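From: Said El Khatib
To: cell-practice list
Subject: Re: Hands near the gripper, draft rule 6

Hi all, catching up over coffee, so forgive the rambling! The PC teardown cell at Skornport is the one I keep picturing when I read this draft:
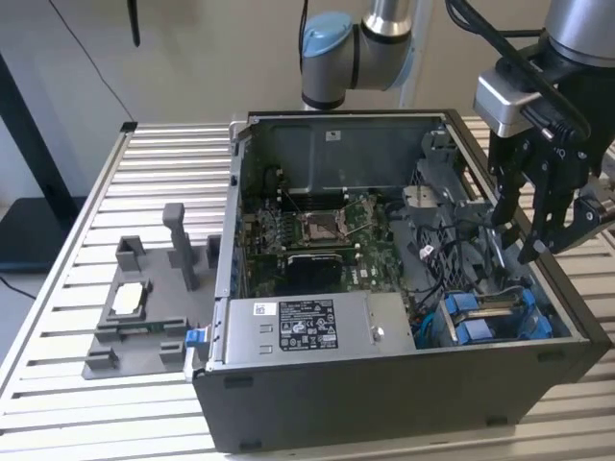
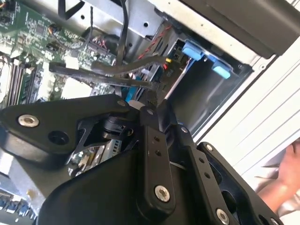 Cherkaoui wrote:
> Rule 6 says no hands inside the marked area while an arm is
> powered. Fine for palletizing, but we steady cases by hand all
> the time. Can we get an exception in writing?

I'd go for one, but a narrow one (the Irnex wording was so loose you could drive a truck through it). My try:

6.2 A person may steady the case from the outside only. Fingers stay off the open side. Arm speed is capped at 100 mm/s the whole time, and a second person holds the stop button.

I know, I know, the second person is the part everybody hates. We ran it that way at Sustel for 2 months and people grumbled, then they quit grumbling. A decent clamp would be nicer still, and I'd love to see the rule say "clamp first" right up top.

Does anyone have wording for sharp sheet metal edges? Ours just says "gloves" and that feels thin.

Said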